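Courses > Horticultural Science > Postharvest Handling > Handout 4: Water Relations of Cut Stems

Handout 4. Water Relations of Cut Stems
Prepared by Nusrat Warraich. Lab section: Helmi Manninen.

4.1 Water balance

A cut stem has lost its root supply but continues to transpire. Fresh weight rises as long as uptake exceeds transpiration, levels off when the two are equal, and falls once uptake drops below the loss rate. In most cultivars the fall begins well before the carbohydrate reserve is used up, so vase life is usually limited by water and only secondarily by sugar.

Relative fresh weight (RFW) is reported as a percentage of the weight at the start of the trial:

RFW = (weight on day t / weight on day 0) x 100

Weigh the stem only. Blot the cut end for the same length of time at each reading. Solution uptake is found separately, by weighing the vase without the stem and subtracting the loss from a blank vase kept on the same bench.

4.2 Causes of reduced uptake

Three kinds of blockage are treated in this course. Air enters the opened xylem vessels at harvest and forms an embolism, which may or may not clear when the stem is placed in water. Bacteria multiply in the solution and collect at the cut surface, together with the polysaccharides they release. A wound response in the stem tissue deposits material in the vessels over the first days – this last type is slow to appear and is easily confused with the second.

Recutting under water removes the embolized section if the cut is made above it. It has little lasting effect on bacterial blockage unless the solution is also changed.

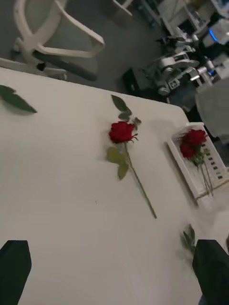

Transpiration from a cut stem takes place mainly through the leaves. Stomata in a turgid leaf close in the dark and under water stress, but leaves grown at constant high humidity often close poorly and lose water through the night. Petals have few stomata or none, and their loss is largely cuticular. On a rose such as the one lying on the white tabletop, with a cluster of pointed leaves near a bloom that is still fairly closed, the leaves compete with the flower for the same limited supply. If uptake falls short, the neck below the bloom may lose turgor and bend. Stripping leaves lowers total loss but also removes a source of carbohydrate, and the number left on the stem must therefore be held constant within a trial.

4.3 Lab exercise

Each group receives stems of the cultivar Talpur and prepares two treatments: deionized water, and deionized water with the Valosix preservative at the label rate. Use 500 mL of solution per vase. Recut all stems to the same length before the first weighing. Record stem weight, vase weight and neck angle daily, at the same hour.

Discard any stem with visible damage to the neck on day 0. A stem that bends later stays in the data set; note the day.

4.4 Worked value

Vase plus solution, first reading: 1237 g. Loss over the period, blank-corrected: 146 g. Remaining mass for the next interval is 1091 g, provided that the blank loss is carried in its own column. Groups that merged the two columns in February overstated uptake.

Reading for next session: Sethi, course reader, section on ethylene. Handout 5 assumes the RFW curve has been plotted.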